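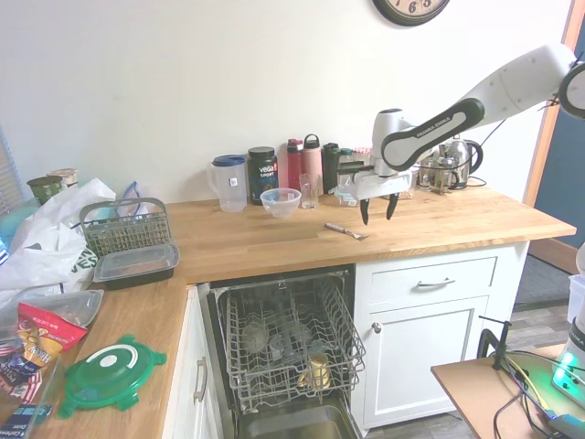 Do Household Water Reminders Work? A Report on the Carnport Kitchen Survey

Introduction

Our group was asked to pick a claim that people repeat about everyday health and check it against something we could measure ourselves. We chose the claim that people drink more water at home if they are reminded to. Twal, the reminder app we tested, says on its sign-up page that users "build a lasting habit." It doesn't say how lasting, or how anyone found out. I went into this project doubting it, and I should admit that up front, as it probably colors how I read the numbers.

Method

We recruited 52 people from student housing in Carnport and the streets next to it. Each person kept a paper log of what they drank at home for two weeks in April. In week 1 they got no reminders. In week 2 they got a message every two hours from 8 a.m. to 8 p.m. We asked everyone to use the same cup or bottle all the way through and to write down its size on the first page.

The weak spot is easy to see. People who sign up for a water study already think about water. We also had no group that went both weeks without reminders, so we can't separate the effect of the app from the effect of warmer weather or of simply keeping a log. Our instructor raised this at the proposal stage and we went ahead anyway. With more time I would have argued harder for a second group.

What people drank from

We had planned to treat this as background, but it ended up taking most of our discussion time. Some logs listed a bottle in week 1 and a glass in week 2. Others said "cup" with no size given. A shared kitchen makes this worse, with everything lined up together and several people reaching for it. 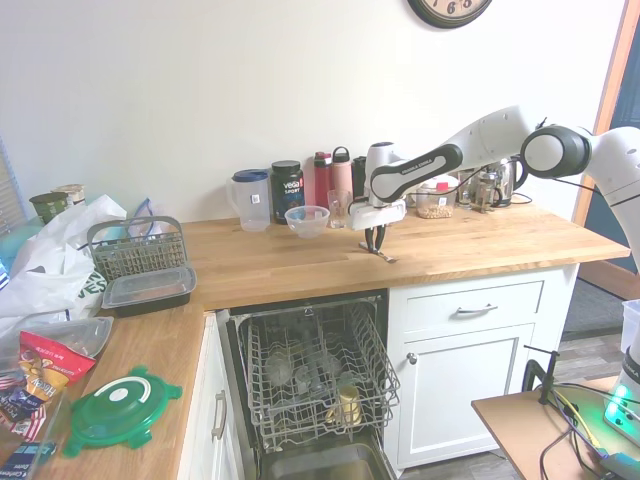 Figure 1. Bottles, a pitcher and a drinking glass at the back of a kitchen counter.

We dropped any log where the container changed without a note. That left fewer people than we wanted, and the ones who stayed in were the careful ones, which is its own kind of bias.

Results

After dropping the incomplete logs, the average person drank 419 milliliters more per day in week 2. That sounds good, and two members of our group wanted to put it in the title. I didn't. One person reported going up by 3,000 milliliters a day, which I find very hard to believe, and taking that log out pulls the average down. We left it in because we had set no rule for outliers before we started, and making one up afterward seemed worse.

The gain was also uneven across the week. Most of it came in the first days of reminders. By the end of week 2 several people had written that they were swiping the messages away without reading them.

Discussion

The most I am willing to say is that reminders may get people to drink more for a few days, or may get them to write down more — our logs can't tell those apart. A bottle that measures its own contents would help. We looked at one called Trular but could not afford enough of them.

I would also want to follow people for a month after the messages stop. "Lasting" is the word the app uses, and two weeks doesn't test it. The raw logs, with names removed, are in the appendix, along with the reminder texts and the sign-up sheet.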